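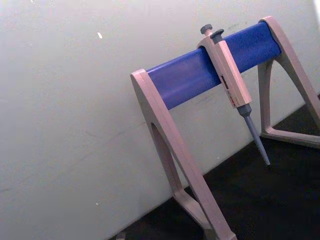
Pimthorpe Bar Stand for pipettes, two-leg

Bench supplies > Liquid handling > Stands and racks

Back in stock. Ships in 5 working days, sooner if we can.

Plain stand, two legs and one bar. Pipette hangs on the bar by its finger hook. No clips to lose, no magnets, no carousel to spin round when you only wanted the P200. Tip end stays up off the bench.

Legs are molded plastic, light gray-beige, A-shaped. Bar is thick, rounded, blue. End caps hold it at both sides. Blue is the only color at the moment, we get asked a lot. The green one was a July run and it's gone.

What you get
Two legs
One blue bar
Four stick-on feet
Sheet with the assembly drawing (also a PDF, ask us)

Pipettes not included. Tubes and racks not included either, see further down.

Putting it together
Push one end of the bar into the first leg until it clicks. Stand that leg up, do the other one. Feet go on last, wipe the plastic first or they slide. No tools. If the second leg won't click you've probably got the bar turned, flat sides face front and back.

What hangs on it
Any single-channel pipette with a finger hook that opens to the back. Most do. Luder single-channels all fit. Van Acker ones fit exept the old short-hook model, which sits crooked and drops if you knock the bench. Multichannels: the 8s will hang but they're wide and you lose half the bar. 12s no, too heavy at one end.

Electronic pipettes hang fine but there is no charging on this stand. If you need charging look at the Iltau range.

Hang them with the hook right down over the bar. Don't leave liquid in the tip and don't hang one with a wet shaft, same as any stand.

Where to put it
Against the wall at the back of the bench is what most people do. Leaves the front free for a tube rack and you can still reach over. The legs splay at the bottom so allow for that, the base is deeper than the top. Wants a flat surface. Dark benchtops show the dust under it so lift it and wipe now and then.

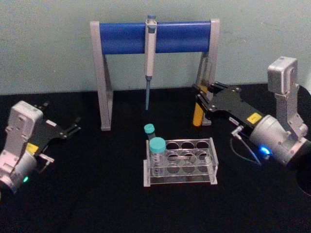 Had mine at the back of the bench like that for a year and kept clipping the tube caps with my sleeve every time I reached for a pipette, so now the rack goes off to the left and the stand stays put. Stand itself is great, no complaints. Would buy a second bar in a longer size if you made one.

Thanks for that. Longer bar has come up before, not planned yet. It'd need a middle leg and then it's a different product. We'll put it here if that changes.

Cleaning
Warm water and mild soap. 70% ethanol on a cloth is OK for the legs and the bar. No acetone, it clouds the plastic. Not autoclavable, please don't, we do get them back looking like spoons. Bar picks up light scuffs where the hooks rub. Normal wear, doesn't affect anything and isn't covered under returns.

Goes with
Clear acrylic tube rack, two-level, round openings. Base plate matches the top plate so tubes stay upright. Smaller tubes will lean in the big openings, order the insert if that bothers you.
Centrifuge tubes, screw cap, turquoise caps, graduated. Bag of 40.
Spare feet, bag of 10.
Spare end caps, sold in pairs.

Ordering
Stand, complete: item 162
Bar only: item 162-B
Leg only: item 162-L (left and right are the same part, order two if you need two)

Carton of 10 gets the lab price, put the quanity in the basket and it changes by itself. If it doesn't, refresh. Still doesn't, email us before paying and we'll do it by hand.

Returns
Unused, in the box, with the feet still on their sheet. If a leg arrives cracked send us a picture and we'll post a new one, no need to send the old one back.

Older stands
Bars from before the change of end cap don't fit the new legs. Old cap has a round top, new one is squared. If yours is round, order a complete stand, we have no old bars left.

Page updated Aug 22, 2024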